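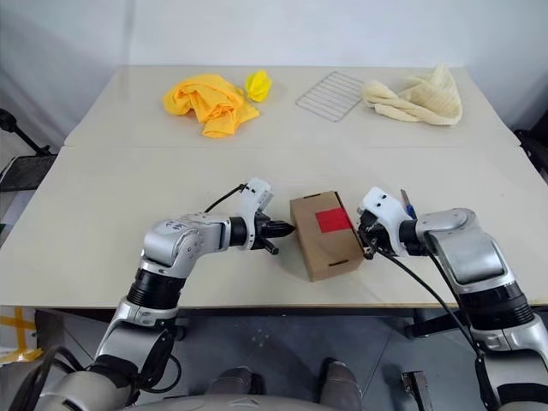
Zwei Roboterarme an einem Karton mit rotem Aufkleber.

Drotow automatisiert den Packplatz in Jostdale

Jostdale, im März – Der Versanddienstleister Drotow setzt am Standort Jostdale jetzt zweiarmige Roboter beim Packen ein. Entwickelt hat die Anlage das Ingenieurbüro Angelovski, die Steuerung kommt von Minora. Im Probebetrieb gingen 1.231 Kartons über den Tisch!

Für die 30 Beschäftigten im Versand ändert sich einiges: Das Heben und Wenden der Kartons übernehmen die Arme, die Kolleginnen und Kollegen richten Aufträge ein, prüfen die Ware und greifen bei Sonderfällen ein. Gewechselt wird alle 60 Minuten – das hat sich das Team selbst gewünscht. Stellen fallen nicht weg, 20 Beschäftigte sind bereits geschult. Wir freuen uns sehr auf die nächsten Monate!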